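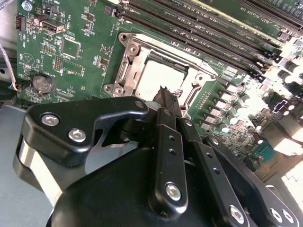 A processor sitting in its socket on a green motherboard, with four memory slots close by.

Tirka opens second repair room and asks the town for its old computers

29th July

I'm Onni Saarela, I run Tirka, and I've been told a press release should be written as if somebody else wrote it. I tried that and it read like a letter from the bank, so you're getting it from me.

The news is that we've opened a second repair room, upstairs from the bakery on Haugland Street, and from today we're taking in desktop computers and laptops from anyone who has one going spare. We fix what can be fixed, wipe what needs wiping, and pass the working machines on free of charge to people who've asked for one. If you've been meaning to clear out the hall cupboard, please do it now, while we've got the shelves up and plenty of room on them!

How we got this far

For anyone who hasn't come across us before, Tirka started in my garage with a soldering iron, a borrowed trestle table and a neighbour's computer that wouldn't turn on. (It was the power supply. It's very often the power supply.) She told her sister, her sister told the netball club, and before long I couldn't get the car in.

We moved to the old ticket office at Prinditz in June a few years back and we've been there ever since. It's a lovely little building with terrible heating and one window that opens. We've passed on 1000 computers from that room, and the one that took us to the thousand went to a bloke finishing his forklift and warehousing certificate, who carried it home on the bus with a jumper wrapped around the screen.

I'm proud of that number, but the waiting list is the one I look at first thing in the morning. There are 300 households on it as I write this. A lot of them are families with kids who share a single phone for homework, and a fair few are older people who've been told to do everything online and have nothing to do it on. The ticket office simply doesn't have the bench space to get through them at any decent speed, and I've spent the past year looking for somewhere bigger, or failing that, somewhere else as well.

The new room

Haugland Street used to be a dance studio, so we've got a sprung floor and a mirror down one wall. The mirror's staying – it's handy for seeing the back of a machine without turning it around. There are 17 work spots along the benches, proper lighting, power points at elbow height and a kettle that belongs to us. The rest of the gear from the garage days has finally been retired, apart from the trestle table, which I couldn't part with and which now holds the biscuits.

Natanael Sales is looking after the room day to day. He came to us as a learner, couldn't tell a memory stick from a stick of gum (his words) and is now the person I ask when I'm stuck. I asked him for something to put in this release and he sent me this:

"I like the old desktops best. You can open them up, you can see what's what, and most of the time there's one tired part holding up a whole lot of good ones. People apologise when they hand them over. They'll say it's ten years old and it's rubbish, and I have to stop them and say no, put it down here, that'll do someone's uni essays very nicely."

He also asked me to mention that the stairs are steep and that he's happy to come down and carry things up for you. Ring the bell on the left. The one on the right is the bakery's flour delivery and they get cross.

What we'd love to be given

Desktops and laptops of any brand, working or not. Don't worry if it won't start, and don't worry if you've lost the charger, though if you do have the charger please tape it to the lid. We're always short of keyboards, mice, flat screens and laptop power leads. Loose parts are very welcome too, including memory, hard drives, graphics cards and motherboards. If you're bringing a motherboard with the processor still fitted, leave it where it is. The pins are fiddly things and they don't enjoy a ride in a glovebox.

We can't take printers. I'm sorry, I know everyone has one, but we had a whole room of them once and it was the low point of my working life. We also can't take the big old glass tube tellies and monitors, or anything with a swollen battery. If your laptop's battery has puffed up, please don't post it or bring it on the bus. Give us a ring and we'll talk you through where to take it.

About your photos and passwords

It's the question I get more than any other, and fair enough. Copy off anything you want to keep before you come in, as we can't go looking for it afterwards. Every drive that arrives is logged at the door and wiped with Zunov, the erasing program our own people wrote and have used at Prinditz from the start. If a drive won't wipe, it gets drilled. You can have a slip to say it's been done, and you can stand there and watch if you like. One gentleman asked to do the drilling himself and had a wonderful time.

Learning with us

The second half of the plan for Haugland Street is teaching, and I'm pretty excited about this part. We'll be running free evening sessions for people who'd like to learn to look after their own computer: how to take the cover off safely, how to clean out the dust, how to swap a drive or add more memory, how to tell whether something's worth fixing at all. You don't need to know a thing before you start. You don't need to be young either. Our keenest learner at Prinditz took it up after she retired from driving school buses, and she's now quicker at changing a laptop screen than I am.

Sessions are small, so put your name down early. We supply the tools and the practice machines, and the practice machines have already been broken in every way a machine can be broken, so you won't do any harm. Under-sixteens are welcome if they bring a grown-up with them. Bring reading glasses if you use them – some of those screws are tiny.

If you come along to a full run of evenings and put a computer back together at the end of it, you can keep that computer or give it to someone on the waiting list. So far most people have given it away and then come back to build another.

Paying for it

The fit-out cost us more than I'd hoped, mainly the wiring, which hadn't been touched in donkey's years. We've covered nearly all of it from the proceeds of our scrap metal and two very long trivia nights. We're $3000 short of paying the electrician in full, and she's been extremely patient. If your workplace or club would like to chip in, I'd be glad to come and give a talk in return. I'll bring a computer in bits and you can all help me put it together over morning tea.

Come and have a look

Both rooms are open for drop-offs every weekday from mid-morning until the middle of the afternoon, and Haugland Street stays open later on teaching nights. There's short-term parking out the front and a loading spot in the lane behind if you've got a bootful. Offices with more than a carload should call first so we can send the van.

Reporters and photographers are welcome at either place during opening hours. Natanael will show you around upstairs, and he's good at explaining things without making your eyes glaze over. Several people who've received computers from us have said they're happy to have a chat, and I can put you in touch with them once I've checked what day suits.

Media contact

Onni Saarela, Tirka. Ring the Prinditz office and let it ring for a while, as the phone's at the far end from the benches. If you get the machine, leave your name and your deadline and I'll call back the same day.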